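Notes from the Back Bedroom: Getting Serious About Smell

April 25, 2023 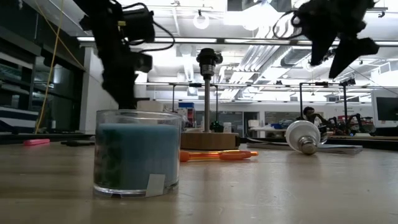

I promised last time that I'd write about scent, and then I spent two weeks putting it off by reorganizing my shelves. So let's get into it, because the emails keep coming and most of them are some version of "why can't I smell my candle once it's lit?"

First, a confession. When I started making candles I bought fragrance oil the way I used to buy nail polish, which is to say by the name on the bottle. I had one called Midnight Library that smelled like a wet cardigan. I had a sea breeze that gave my sister a headache through a closed door. I kept pouring them anyway, using as much oil as I thought the wax could stand, and I wondered why half of my jars came out with greasy little puddles on top.

What finally sorted me out was a Saturday-style workshop (it ran over two evenings, but you know the kind I mean, folding chairs and bad coffee) taught by Ankica Nedeljković. She has been pouring since before soy wax was something you could buy in a craft store. She made us weigh everything. Not a single measuring spoon in the room! If you take one thing from this newsletter, please let it be a kitchen scale that reads in grams.

Her starting recipe was 500 grams of wax and fragrance at six percent, so 30 grams of oil. That felt stingy to me. I'd been going up to ten and sometimes past it. But I went home and poured a batch at six and another at nine, same wick, same wax, and after a proper cure I liked the six better in my living room. The nine was stronger sitting on the shelf, sure, but once it was burning it sputtered and the wick kept clogging up with a fat black mushroom.

Now, the cure. I know you don't want to hear about it. I didn't either. You pour a beautiful candle and you want to light it that night and call your friends. With soy, though, I leave mine 2 weeks with the lid on, somewhere dark, and I have stopped cheating. Paraffin blends are a lot more forgiving and I've burned those after a few days without any complaints. If you're making gifts for the holidays, start in August. I mean it. Every year I get a panicky note in the middle of December from somebody with a trunk full of day-old candles.

The other big one is temperature. Every supplier has an opinion on when to add the oil, and they don't all agree, so read the sheet that comes with your own wax and do what it says before you do what I say. I buy most of mine from Eler these days and they print it right on the bag, bless them. Stir slowly for a couple of minutes. I put on a song. If I stir until the end of the song, I've stirred enough.

And then wicks, oh boy. A weak candle often has plenty of perfume in it and a wick that's too small to melt a decent pool. The warm pool is where a lot of the smell comes from. If yours is tunneling down the middle and leaving a wall of hard wax around the outside, go up one wick size before you touch the fragrance. If it's sooty and the flame is dancing all over the place, go down one. Change one thing at a time and write it down. I have a spiral notebook with wax all over the cover and I would rescue it from a fire before my good coat.

Edin Dimitriou wrote in to ask whether dye kills scent. Good question, Edin! I haven't noticed any difference with liquid dye in the small amounts I use. What can cause trouble is too much color, especially in a deep shade, since it can gum up the wick, and then we're back to the paragraph before this one. Go light, and test a drop on a paper plate. The color when it sets is nothing like the color in the pitcher.

A few bits and pieces before I go. Gromitz has raised the price on their straight-sided jars again, so I'm using up what I have and looking around. If you've found a nice thick one with a lid that fits, please tell me. The swap table is back at the Adebisi hall next month, and you can bring wax, molds, half-used oils, whatever, as long as it's labeled. I'll be the one trying to get rid of Midnight Library.

Next time I want to talk about labels and the warnings you should put on them if you sell, and maybe cotton versus wood wicks if I have the room. Keep the questions coming, and trim your wicks!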